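I have bought more toasters than any one household should own, and I blame breakfast. There are two of us, we like our bread completely different shades of brown, and for years we put up with a machine that only knew pale and burnt. So when the old one quit in June I went looking for a plain two-slot toaster and ended up with the Caron, in brushed stainless steel, for 30 dollars on sale at Risine. I've had it long enough now to have opinions.

First, the size. It's small! I have a bigger, rounder stainless one with a single long slot that I keep for bakery loaves, and next to that the Caron looks like the little cousin. I can push it back by the cutting board and still have room to butter things, and it's light enough to move with one hand when I wipe down the counter (daily, because crumbs on a white marble pattern show up like you wouldn't believe).

The browning dial is good. I like mine on 2, which gives an even golden color on ordinary sandwich bread, and my other half goes up a couple of notches. It doesn't have the problem our old Astulberg had, where one side came out done and the other side was basically warm bread. Both sides match, or close enough that I've stopped checking. Sourdough takes a second round, but sourdough always does. 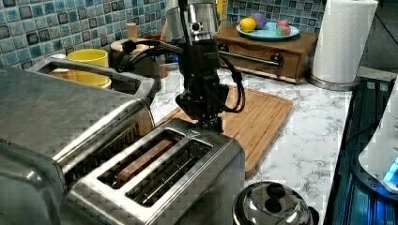

One slice up in the left slot of the two-slot, with the big toaster beside it.

Slices stand up nice and straight in there. The wire guides hold thin bread in the middle so it doesn't flop against the side and scorch, which was my number one complaint with the last one. Thick bread is where I'd take off half a star. A regular bagel half goes in fine, a fat one from the good bakery gets squeezed and sometimes hangs up on the way out. I've learned to slice them myself and cut a little off center — one skinny half for the Caron, one chunky half for the big toaster.

The lever has a solid feel and the pop is lively without launching anything across the kitchen. There's a cancel button, a defrost button, and a reheat button I have used once, on a waffle. The waffle was okay.

Cleaning, well. The crumb tray slides out from the back, so you have to turn the whole thing around to get at it. I do it over the sink every couple of weeks and grumble. The brushed finish hides fingerprints much better than the shiny one, though, and I'd buy it again for that alone. A damp cloth and a dry towel and it looks new. My shiny one needs polishing if you so much as glance at it.

I did look at the Vulton before I bought this. It has a countdown display and costs 187 dollars, and I stood in the store for a good while trying to imagine what I would do with the information that my toast was almost ready. If you like a gadget, go for it. I put the difference toward jam.

Four and a half stars from me. The cord could be longer, too, so measure to your outlet before you order.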